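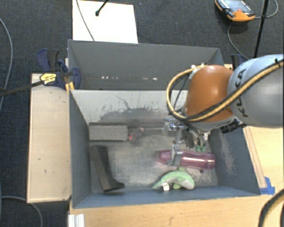

Cundwood places volunteers and interns with host organizations in Clorkbridge and the surrounding district. Placements run for 3, 7 or 8 weeks and are grouped under four headings: teaching, public health, conservation and engineering. Engineering placements are open to students who have finished two years of a technical degree. Applicants for the other headings do not need a degree, but teaching placements require a written reference from a school or youth group.

Who we are

The organization was set up by Gerardo Cruzado, who had spent several years arranging student exchanges for a technical college and wanted a single office to handle housing, insurance and host agreements. He remains director and signs all host agreements. Kyung-hwa Kwon is head of placements. She reviews applications, matches each applicant with a host and is the first point of contact if a placement has to be changed after arrival.

Our main office is in Clorkbridge. A second office, in Erkbridge, handles arrivals and the orientation course. Participants sleep at the Tiedemann house, a former boarding school with shared rooms, a kitchen on each floor and a study room that stays open until midnight. Host families are available for participants over 18 who request one on the application form.

How a placement works

Applications are read in the order received. A video interview follows, normally within two weeks, and covers language level, previous experience and any medical needs. The applicant is then sent a placement offer naming the host, the supervisor, the working hours and the tasks. Offers stay open for seven days.

Orientation takes 2 days and is required for everyone, including returning participants. The first day covers local transport, health and safety rules. The second is spent with the host supervisor. Interns who need academic credit should bring their university's forms to this meeting — supervisors cannot sign forms dated before the placement began.

Fees

The program fee covers housing, orientation, local insurance and airport pickup. It does not cover flights, visas or meals on weekends. A deposit is due when the offer is accepted and the balance is due before arrival. Deposits can be moved once to a later start date.

Applications for groups starting in September close on 30/06/2023. Places in the engineering group are limited by the number of supervisors, and late applications are moved to the next intake.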